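Furniture Materials, Unit 7: Finishes for Solid Wood
Reading time: 2 min

Oil soaks into the wood and leaves the grain easy to feel. Varnish sits on top and resists water better. For a side table or a bench, either one works if the surface is sanded first. Start coarse and stop at 200 grit.
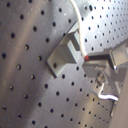

Perforated metal panel, gray.

Wipe off the dust before the first coat. Pine takes stain unevenly, so test on the underside. The Troser bench in the shop has two test patches, one with conditioner and one without.

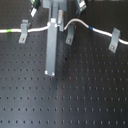
Drying and recoating

Leave oil overnight. Varnish needs a light sanding between coats. Lay oily rags flat outdoors to dry, never in a pile. Timothée Renaud will go over the disposal can in the shop session.

For the assignment, finish one board 610 mm long, half in oil and half in varnish. Keep the line between them straight with tape, and pull the tape
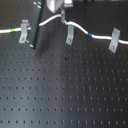
before the varnish is fully hard. Write the product and number of coats on the back in pencil. Boards are due in July, before the Bravent visit.

Questions: Anatole Hervieu, Ravville workshop office. © Ravville Furniture Course. Back to top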